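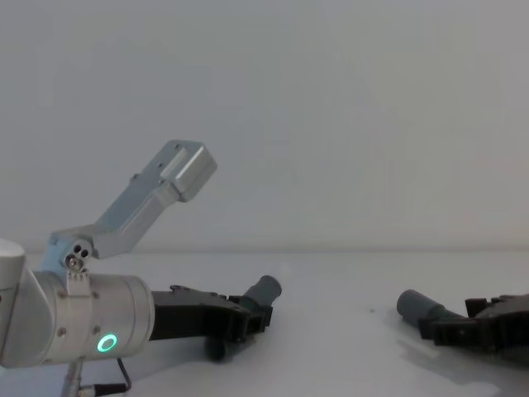

My number one rule for a two-arm bench is boring, and I'll put it first anyway: clear the table before you power anything up. Mugs, hex keys, the tape you were going to put away later, all of it. I keep a plastic tub on the floor and sweep the whole mess in there, then sort it out after supper.

Next, pick a parking pose and stick to it. Mine has a gap between the fingertips big enough for my fist, and I check it before every session. Vesela Krasniqi taught me to do it with the arms off — eyes first, switch second.

Go slow on the first run of anything new. I start at 20 percent speed and stay there for seven clean passes. If I change even one waypoint I start over (yes, it's dull, put the radio on). 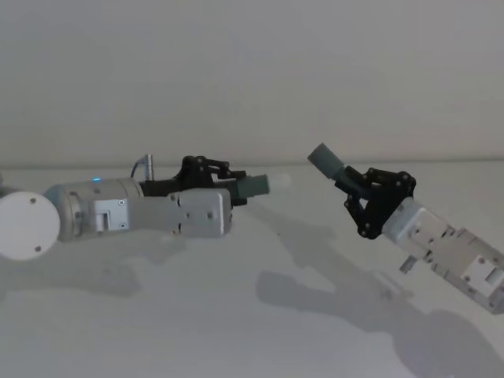 Cables get their own check. Move each joint by hand as far as it'll go and watch for anything pulling tight or rubbing on a bracket. I leave a little slack at the wrist and hardly any lower down. And please don't use those skinny zip ties pulled as hard as you can! A strip of hook-and-loop does fine.

Oh, and screws. Mark each one with a dab of paint pen across the head and onto the metal, so you can spot one that's backed out. I go over mine on the first Saturday of the month.

Stop button within reach of your weaker hand, too. Your good hand will be holding something, trust me. Costel Vukčević keeps his screwed to the front edge of the bench, and I copied him last February after I'd knocked mine onto the floor twice.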